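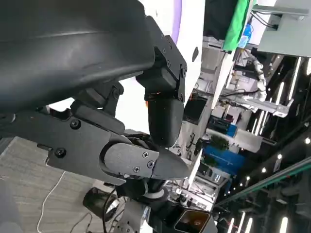 Sawatzky Makers' Club, Gripper Bench

Tips for trying out grippers

We've been swapping grippers on and off arms since October and we love it, even the parts that eat a whole evening! These are the habits that stuck. Most of them cost nothing, and they work whether you're on a big arm or a little desktop one.

Before you bolt anything on

Lay out the screws on a magnetic tray in the order they came off. Small dark screws vanish on a gray carpet, so if your floor is carpeted, put an old sheet down first (a light one, please).

Put a paint-pen line across each screw head and onto the bracket once it's tight. One glance before a run and you know if something has crept. We check ours every 8 runs.

Use the right Phillips driver for the cover plates. A tip one size too small will chew up a soft screw head in no time, and then you're drilling.

Cables

Route the cable with the wrist turned as far as it will go in both directions, and only then clip it down. Leave a soft curve at the wrist. If it pulls straight at any point in the travel, it's too short, full stop.

Hook-and-loop straps beat zip ties while you're still comparing. You will be taking it all off again on the same afternoon!

Fingers

Fingertip shape matters far more than I expected. A pointed, wedge-shaped tip gets under flat stuff like coins, cards and washers. Rounded fingers are kinder to fruit and paper cups, and they forgive you when you come in a bit crooked. Try both on the same objects before you spend money on a stronger motor.

Wipe the fingers with rubbing alcohol before each comparison. Glossy plastic picks up skin oil and the grip changes, which drove us up the wall with the Flidari until we worked it out.

A bit of bicycle inner tube glued on makes a terrific test pad. Cheap, grippy, peels off with a hair dryer.

The camera at the wrist

Look at the picture with the gripper open, then closed, before you mount anything for good. You want the fingertips in view and you also want to see past them. With the camera in close, the gripper takes up a big share of the view, so tilt it a little at a time and save a still each time.

Overhead strip lights will fool auto exposure when the wrist tips back. Lock it by hand. We got on well with the Zametti controller here, as it keeps 2 camera presets and you can flip between them in the middle of a run.

Keeping score

Same objects, same order, same starting pose. Write down drops and near-drops separately.

The Fumis fingers went 3,000 cycles before we saw wear on the pads, and the Flidari set went 2,000. Different pads, though, so we're running them again with inner tube on both. Numbers go up on the bench sheet when we have them.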